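ok so a lot of you are asking about the cave thing in Merkenano, and since my aunt lives two streets from the rescue tent I've been getting updates all day. Short thread.

Two hikers went into the Tadell cave on the north side and the water came up behind them. They're on a dry shelf 348 feet in. Both are talking, both have eaten. That's confirmed, the crew has a phone line down to them now.

The person running the rescue is Ilse Seidel, and my aunt is officially her biggest fan. She comes out every couple of hours and tells the families exactly what she knows – no speeches, no maybes. Then she goes back in.

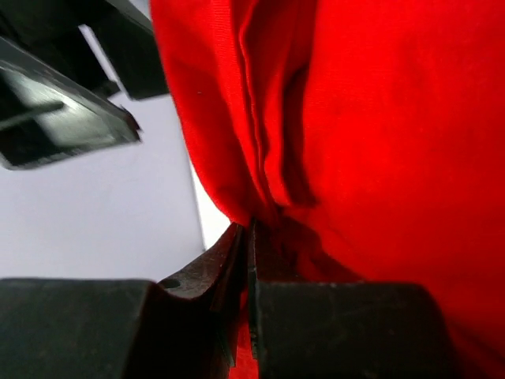 The pumps got here around lunch from Győri, the quarry company. They're pulling 740 gallons a minute and the water is finally dropping, but slowly. It rained again this morning, so that didn't help at all!

Please stop sharing the post that says they're already out. They are NOT out. One of the moms saw it on her phone before anyone had talked to her and you can imagine how that went.

Also the mayor, Kristóf Antal, has posted six times about how brave they are. Which, sure, they are! But people in town have been asking him for a gate on that entrance since last July, so the replies are a little spicy.

The bakery is sending up soup and rolls, and the school gym is open all night if you're family or crew. If you're neither, stay off the hill road, the trucks need it.

Next update from Ilse is at 9 pm. I'll post whatever my aunt hears – going to go eat something now.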